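Bench and Work Surface Inspection – Room 131
Site: Mernico, Ogura building
Inspected by: Chie Sakai
Reviewed by: Fares Khoury
Period: November
Form 1038

Rating key: S = satisfactory, M = minor, correct before next inspection, R = remove from use until corrected, N = not applicable

1. Table covering flat, no lifted corners or bubbles
Rating: S
Comment: Brown paper is the matte type. Keep using it. The coated roll from Cekow is slippery under light items and should go back to stores.

2. Covering free of tears, cuts and damp patches
Rating: S
Comment: None found. Replace the full length if a tear runs past 10 inches. Do not patch.

3. Grid tape fully stuck down, ends pressed flat
Rating: M
Comment: Two ends on the window side were lifting and were pressed back during the inspection. Recheck Sunday. Painter's tape only – packing tape pulls the paper up when it is removed.

4. Grid lines readable from the operator side
Rating: S
Comment: The cells are irregular and some lines run at a slant. This is accepted under the current layout. If square cells are wanted later, the table must be re-covered first. Laying new tape over old leaves a ridge, and upright items tip on it.

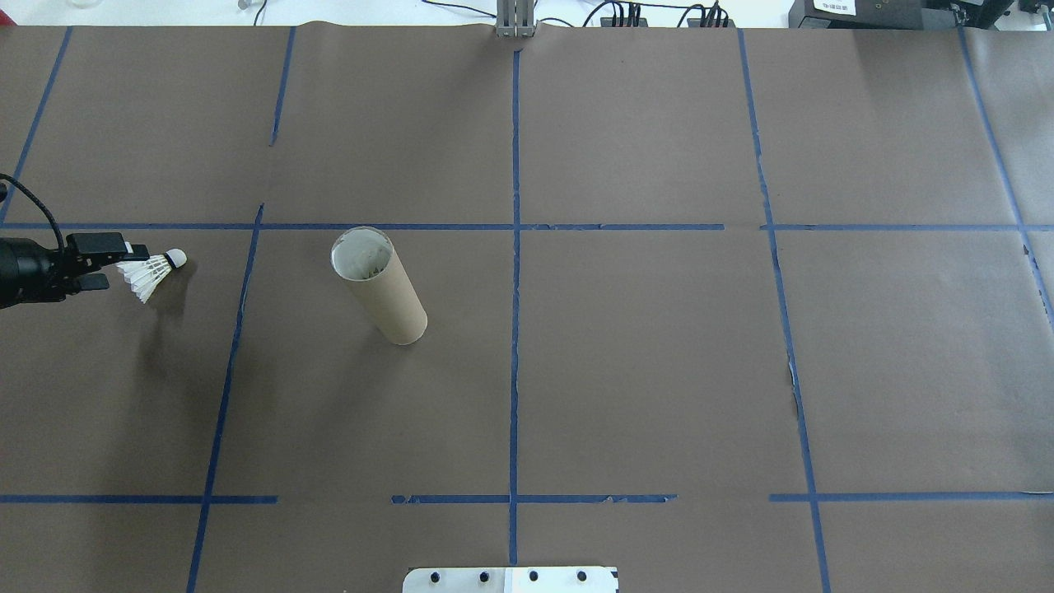 5. Upright items stable
Rating: M
Comment: Cardboard tubes are to stand on flat paper with the open end up. Any tube with a crushed or uneven end goes in the recycling. Look inside each tube before use and tap out anything loose.

6. Shuttlecocks in usable condition
Rating: S
Comment: Feathered type. Discard if feathers are broken or the cork is split. Return to the box after the session, cork down.

7. Metal plates bolted down, no movement by hand
Rating: S
Comment: Checked by hand only. Torque check falls under item 13 of the annual list.

8. Cables clear of the walking area
Rating: M
Comment: One extension lead behind the table crossed the aisle. Rerouted along the wall. Needs a proper cover – Khoury to order from Hivach.

9. Equipment at the far end kept back from the table edge
Rating: S
Comment: No change since last inspection.

10. Emergency stop reachable and unobstructed
Rating: S
Comment: Tested with power on. Label is fading, still legible.

11. Food and drink on work surface
Rating: N
Comment: Not permitted in this room.

Reviewer's note: Items 3 and 8 stay open until signed off. Item 5 can be closed once the damaged tubes are out of the storage bin. – F.K.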